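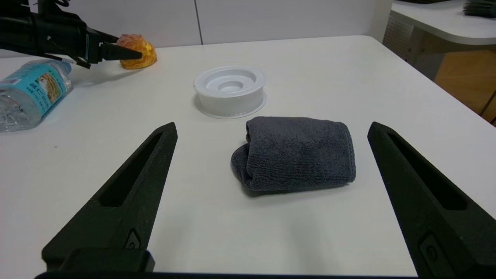
Potell Leisure Centre users' group, minutes, Tue 30 January

Apologies: 2, both sent by text.

Last minutes agreed. Typo in item 4 corrected.

Towel hire. Koller want to put the wash price up from March. Current bill £386 a month. Agreed to get a quote from Imano before signing anyhting. Grey ones to stay, white show every mark.

Showers. 2 still running cold, ladies' side. Cora reported again, no date given. Chase.

Swim times. Early lane session too full. Ask if the club can move to the far lanes. Long discussion, not setled.

Car park lights. Carried over.

AOB: vending machine eating coins again. Notice to go up.

Next meeting in March, same room, 7pm.

Share 4 | Comments 2

This site uses cookies. Accept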